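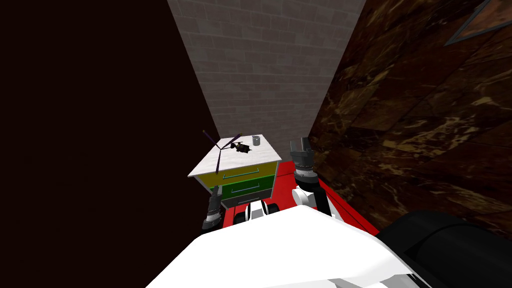

Two arms and a small chest of drawers.

FOR IMMEDIATE RELEASE

Uniyal Travel adds overnight coach from Brovville to Ondness, starts June

BROVVILLE - Uniyal Travel will run a night coach between Brovville and the coast at Ondness starting in June. One change of driver, one long stop at Tristhorpe, no change of bus. Leaves Brovville bus station 9:40 p.m., gets to Ondness harbor 6:15 a.m. Return coach leaves Ondness at 10:05 p.m.

One-way fare is $77. Same price every night, summer included. Kids under four ride free on a lap.

"People have been asking us for this one for years," said Jitendra Dixit, head of routes at Uniyal Travel. "You either drove it, or you took two buses and sat in Tristhorpe half the day. Now you sleep, you wake up, there's the water."

Advance booking opened this week. 1156 seats sold so far, most of them for the first two weeks. Weekends going fastest.
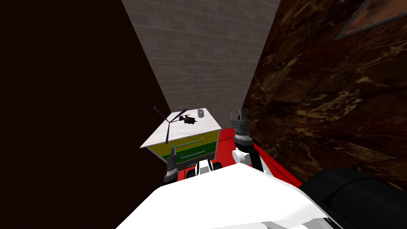
Dresser with a yellow drawer above a green one.

What's on board: reclining seats, blanket, a bottle of water, outlet at every pair of seats. Restroom at the back. Lights go down at 11 p.m. and come up again 20 minutes before Ondness. No movies. Bring headphones if you want to watch your own.

Bags: one large bag in the hold, one small bag at your seat. Bikes go in the hold too but must be booked ahead, $12 each way. Surfboards up to seven feet, same deal. Pets, sorry, not on the night service yet.

The Tristhorpe stop is 35 minutes, from 1:30 a.m. The diner across from the depot has agreed to stay open for it. Coffee, eggs, pie. Passengers can stay in there seats if they would rather sleep.

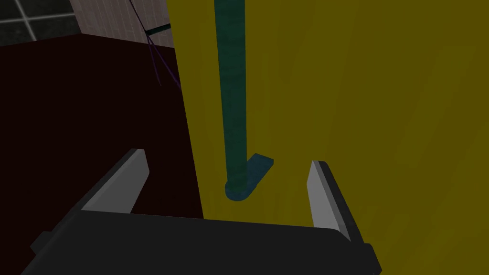
Gripper with fingers open wide.

From Ondness harbor the first ferry to the outer beaches leaves at 7:00 a.m. Walk is five minutes, flat. Ferry tickets are seperate and sold at the dock. Lockers at the harbor office for anyone not checking in till the afternoon.

"The early arrival is the whole point," said Gaurav Chaudhary, who manages the Ondness office. "Full day at the beach before most folks have had lunch." 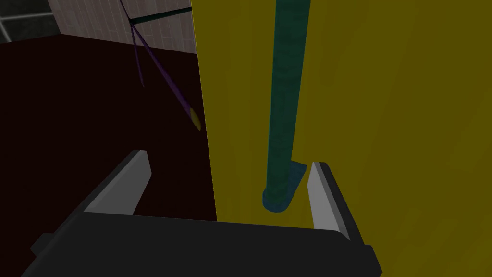

Opening offer: the first 300 round trips booked with code NIGHTCOAST get $20 off. Online or by phone, not from the driver. Changes free up to 24 hours before departure, after that $15.

Timetable and booking on the Uniyal Travel site, or at the ticket window in Brovville, open 8 a.m. to 6 p.m.

Press contact: Jitendra Dixit, Uniyal Travel, Brovville, ext. 2217. Interviews mornings only please.

###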